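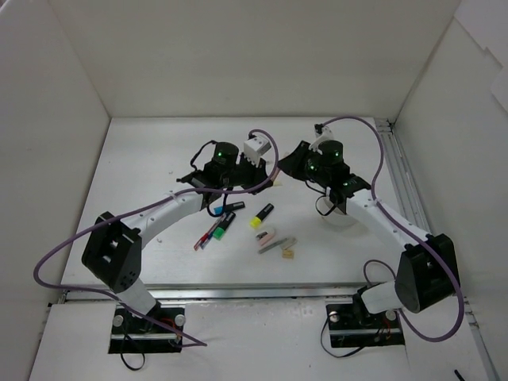

## Pens on the table: a talk with a stationery sorter

The sorting room at Plonderness is small, and most of the work in it is done at table height. The woman who runs it has been going through donated stationery for the Wainwright schools scheme for four years. She asked us not to use her name.

Pens and markers are the bulk of it. "People clear out a desk and put the lot in a bag," she said. "You get a thin red pen in with the thick markers, and it all needs separating before it goes anywhere."

She tips out a few at a time and keeps the rest in the bag. A white top suits her best, she said, as dark barrels show up well against it. Markers go first, then ballpoints, then whatever is left.

Caps are her main complaint. A black marker might have a green cap or a blue one, and she goes by the cap until she has tried it on paper. "Somebody swaps them over in a classroom and that's how they stay. I do one line on scrap. If it's faint I do another, and then it's out."

The last school order was for 578 pens, packed in bundles of 20 with an elastic band at each end and one short bundle marked as such. She would have liked boxes, but Dreltent had stopped supplying the narrow ones in December.

Does she keep any for herself? "One. A blue biro, nothing special."

She had another bag to finish before the van came – mostly highlighters, she thought, and a stapler by the weight of it.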